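# Chapter 12: Churches on the Air

In October, the small church of Prenport started to send its morning service by local radio. The signal reached some 600 homes, but the church had only 100 members. Many listeners never came to the building, and the pastor did not know their names.

This chapter studies what happens to a religious community when its service goes out by radio or video. We begin with the question of membership — who belongs, and who decides it?

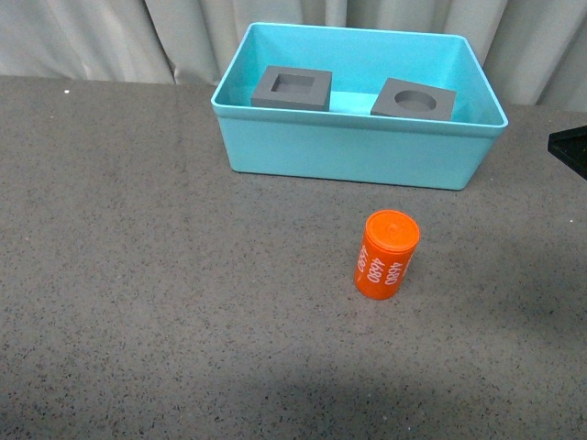

The elders in Prenport gave one answer. A listener could join after a visit from 2 members of the church. In the town of Trultton, the answer was different, and a letter was enough. Chih-ming Tsai compares both churches in section 12.2, where he also explains how each one collected its offerings.

Before you read further, write down what the word "congregation" means to you. You will need this note again in the exercises.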